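Revstead two-tier counter shelf, black metal

Reviewed by Svenja Gisler, 2021-04-26

I was looking a long time for a small shelf for my jars. In my kitchen in Vastville the jam and the spices were standing everywhere, and I did not want to drill in the wall. The Revstead shelf was in the sale, so I ordered it in October and I use it every day now.

The frame is made of thin square tubes and the two levels are flat black panels. Assembly took me 5 minutes with the small key from the box. The instructions are only drawings, but they are clear. One screw was difficult to turn until I loosened the others a little. After this everything went together straight.

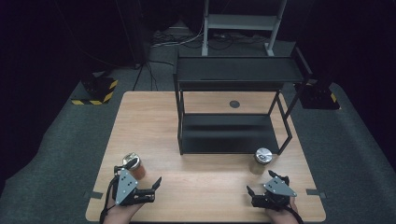

The shelf on the wooden table, with two glass jars in front.

What I like most is the lower level. It sits a little above the tabletop, so I can wipe under it with a thin cloth. My short jam jars go there, and the tall bottles go on top. The open frame also does not look heavy in a small room.

Now the less good points. The black surface shows every bit of flour, and fingerprints too. The feet had no rubber under them, and on my smooth counter the shelf moved when I pulled a jar out quickly. I put felt pads under it – this helped, but for the price they should be included. My neighbor Zerrin Ağca has the Lyimo shelf, with wider tubes and rubber feet, but it was too deep for my counter.

I would buy it again for jars and small bottles. For heavy pots I would take something stronger.

Four stars from five.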